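Liltero Hand Gripper: Build and Set-up Guide
Section 6. Pads, first squeeze and working with cloth
9 min read
Revised 30 September 2019

By now you should have a finished handle, a trigger that springs back by itself, and both fingers hanging on their linkages. If the trigger still sticks, go back to Section 5 and sort that first. Everything from here on is the fun part, and it goes much better with a trigger that runs freely!

You will need the bag of blue pads, the two black backings, the small hex key, a steel rule, a soft pencil and a clean rag. Have a few bits of laundry ready as well. Thick things are best to begin with.

6.1 Fitting the pads

1. Lay the gripper on its back with the fingers pointing away from you.

2. Wipe both backings with the dry rag. Don't use washing-up liquid or furniture polish, both leave a film.

3. Look at the pads. One face is smooth and the other is finely ribbed. The ribbed side faces inwards, towards the other finger.

4. Press the first pad on to its backing from the root end upwards, pushing with your thumb as you go. The rounded end goes at the tip of the finger.

5. Do the same on the other side, then squeeze the trigger very slowly and watch the two tips come together. They should meet level.

6. If one tip sits higher, peel that pad off (it will take a bit of a tug) and set it again.

Note: The pads from the Tisstead workshop kits and the ones from the Stakdale kits are the same shape and can be swapped freely. The Stakdale ones are a little stiffer for the first evening or so and then soften up nicely.

Caution: Keep fingers, hair and cuffs away from the linkage while you are squeezing. The gap between the inner and outer arms closes faster than the pads do, and it nips.

6.2 Tightening the joints

Each side has an inner joint and an outer joint, with a round silver fixing at each. These want to be snug, and no more than that. Nearly every wobbly gripper we have been handed at the bench had one joint done up like a wheel nut and the next one barely holding.

1. Open the gripper all the way.

2. Start with the inner joint on the left. Turn the hex key until you feel it just begin to bite, then go back a quarter turn.

3. Repeat for the outer joint on the left, then both on the right.

4. Squeeze and let go a dozen times. Listen. A soft click at the end of the travel is fine, a scrape is not.

5. If you hear a scrape, find the arm that is rubbing and loosen its joint by the smallest amount you can manage.

6. Make a pencil mark on each fixing so you can see at a glance whether it has crept.

Check the marks again after your first 500 squeezes. That sounds like a lot, and then you spend one happy evening picking up socks and you are well past it.

6.3 Setting the closed gap

Some people like the pads hard together when the trigger is home. For cloth we set them that way. For boxes, cups and anything with a flat side, a gap of 3 mm is kinder to the trigger spring.

1. Slacken the stop screw under the handle.

2. Squeeze the trigger until the pads are where you want them.

3. Hold it there with one hand and do up the stop screw with the other. (Or get a friend to do the screw, it is a fiddle.)

4. Let go, squeeze again, check.

Write the setting on a bit of tape and stick it to the handle. You will swap between the two more often than you expect.

6.4 Seating the camera plate

The camera plate sits above the handle and tips down towards the pads. Its slot has a scale along one side. Start at the 17 mark.

1. Slide the plate on from the back until it stops.

2. Set the edge against 17 and do up the thumbscrew.

3. Turn the camera on and open the gripper fully. Both pads should be in view, one either side, with a good clear space between them for whatever you are about to pick up.

4. Close the gripper. Both pads should still be in view.

5. If one pad sits further in than the other, turn the plate a hair to the left or right and try again.

Don't fret about the dark round border with a wide lens. Leave the lens hood off, though, or you will lose the corners altogether and some of the pads with them.

6.5 First go with cloth

Cloth is our favourite test by a mile. A block of wood forgives you everything, and a pair of trousers forgives you nothing at all, so you learn three times as fast. Use a bed if you can. It is a good height, it is soft if you drop the gripper, and there is room to spread things out.

1. Spread the garment out loosely. Leave the creases in, they are what you will be grabbing.

2. Stand so that you can reach the middle without leaning on the mattress.

3. Open the gripper fully and bring it in low, with the tips either side of a raised fold.

4. Press down gently until the bedding just starts to give.

5. Close slowly. Let the pads gather the fold between them.

6. Pause with the trigger home. Count to two.

7. Lift straight up by a hand's width, then move.

8. To put it down, lower until the cloth is resting, open fully, and only then draw the gripper back. 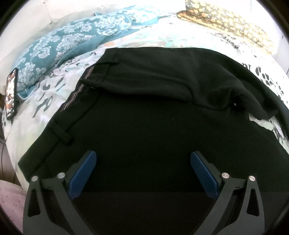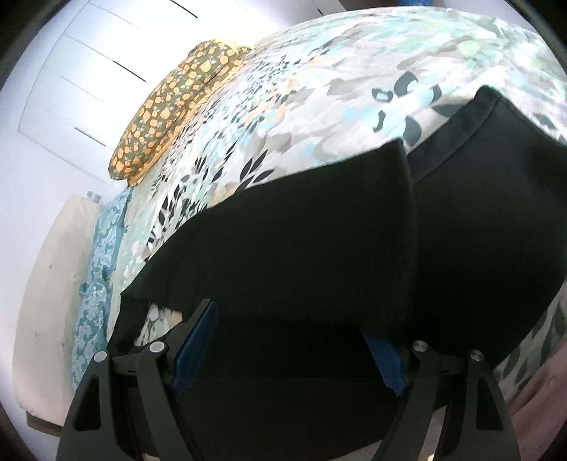

Black cloth over a busy print, with the blue pads easy to pick out.

One builder in the Tisstead group wrote back after trying the draft of this section to say that step 6 had been the hardest thing to learn. The message ran to a full page and we have kept the best of it: "I kept lifting while I was still squeezing, and the top layer came up and the rest stayed put. Once I made myself stop and count, I could get the whole lot. My other tip is to practise with your weaker hand for ten minutes, then swap back. Your good hand suddenly feels brilliant. Please also tell people to take their watch off, I caught my strap in the outer arm twice." The same builder asked whether jeans were worth trying, and said the seams at the ankle had been easier to hold than the waistband.

Yes to jeans! And do take your watch off. We have added it to the list at the start of Section 7.

6.6 Picking your grab point

Once the basic lift feels comfortable, start choosing where you take hold.

Folds in the middle. The easiest place to start. A raised fold gives both pads something to close on, and the weight hangs fairly evenly on each side.

Waistbands. Thick and firm, so they hold well, but come at them across the band. If you come at them along its length the pads tend to slide off the top.

Belt loops. Great fun, and very good practice for a steady hand. Lift lightly and don't drag the whole garment about by one loop.

Hems. Fine on heavy cloth. On thin cloth take a bigger bite than you think you need.

Zips and buttons. Keep the pads off them. Metal teeth will chew the ribbing, and a button between the pads makes the grip rock.

Note: If the pads skid on smooth cloth, wipe them with a barely damp rag and let them dry fully before the next go. If they still skid, run one finger along the ribbing. Fluff packs into it and you often can't see it.

Caution: Do not lift anything over someone's head or face, and do not use the gripper on clothing that somebody is wearing.

6.7 If something isn't right

The pads close but the cloth drops straight away. Check the closed gap. You are probably still on the box setting. Go back to 6.3.

One finger moves before the other. Look at your pencil marks. A joint has crept.

The garment comes up with the bedding attached. You pressed too hard at step 4. Come in lower and lighter, and close earlier.

The trigger is slow to return. Fluff in the pivot. Blow it out, then work the trigger a few times. No oil.

The view goes very dark when you hold black cloth up close. Turn on the room light, or open the curtains, and lock the exposure before you start. A patterned sheet underneath helps you see where the edge of a dark garment is.

A pad has split. Replace both together. Spare pairs are part 219 in the Kwok parts list at the back of this guide, and they come with new backings.

6.8 Before you put it away

1. Open the gripper and leave it open. Storing it squeezed tires the spring.

2. Brush the ribbing with an old toothbrush.

3. Check all the pencil marks.

4. Slide the camera plate off and keep it in the lid of the box, with the thumbscrew done up so it doesn't wander.

Section 7 covers the wrist strap and the cable clip. You can carry on practising without either of them for now, but keep the cable over your shoulder and out from under your feet.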